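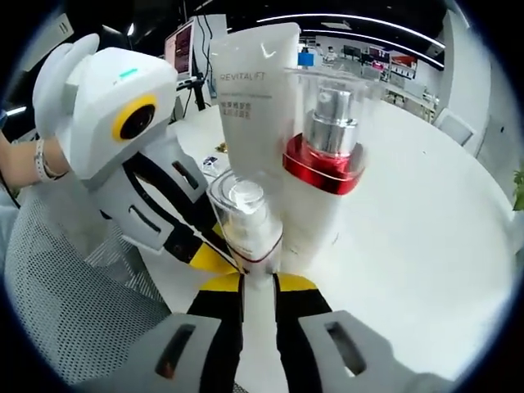 Toiletries over the round white table, including a white tube marked REVITALIFT.

Progress report to the Athanasiadis Fund: Flestorport refill and returns project, second period

Summary

The refill counter at Flestorport has now been open for the whole of the reporting period. We collected 1705 empty containers, against 242 in the first period, when only the drop box at the library was running. The counter opens Wednesday afternoons and the drop box can be used whenever the library is open. Spending is within budget except for transport, which is explained below.

Collection

Most of what comes in is shampoo, shower gel and hand soap. Skin care is a smaller share but takes the most time to sort. Pumps have a metal spring inside and have to come apart before the plastic can go anywhere, and tubes are hard to get clean. We changed the sorting sheet in November so that pumps, tubes and plain bottles are logged separately. Figures from before that change can't be split the same way, so the tables in the annex start from that month.

Around 85 percent of the containers arrive rinsed. The rest are rinsed by us in the back sink. Water use went up as a result and we have asked the building for a separate meter reading — it hasn't come yet.

We still receive things we can't take, mainly aerosols and nail polish. The new sign over the drop box has larger print and lists these first. It is too early to say if it helps.

Refills

The counter offers hand soap, dish soap, shampoo and a plain unscented lotion, all supplied by Gresska in returnable drums. Shampoo sells best. The lotion has been slow, and several customers said they would try it if they could take home a small amount first. We plan to sell a trial size in the next period, in jars people bring themselves.

One delivery of dish soap was thinner than usual and we sent it back. Gresska replaced it the following week at no charge. We had no dish soap to sell on one afternoon because of this.

Prices have stayed the same since opening. We expect to raise the shampoo price slightly next period, as the supplier's price has gone up.

Transport

Sorted plastic goes to the Fovero plant. The original plan was one trip a month in a shared van. The van was sold by its owner early in the period, and we have been renting one. The rental costs more than the shared arrangement did, and the transport line is overspent. To bring it down we have moved to fewer, fuller trips. Storage is tight as a result, and bags are now stacked in the hallway behind the counter as well as in the shed. The building manager has agreed to this until spring.

We would like to move part of the unspent printing money to transport. A revised budget is attached and we ask for your approval before the next rental is booked.

School visits

We held 3 school visits out of the four planned. The last was put off by the school and will take place next period. Students brought containers from home and sorted them by type. The teachers asked for a shorter session with more time for the sorting, and we have rewritten the plan to allow for that.

Next period

Trial sizes of the lotion. A second drop box at the ferry terminal, if the port gives permission — the request is in. A decision on whether to open the counter on a second afternoon, based on sales through the winter.

Annexes: sorting tables, revised budget, rental invoices.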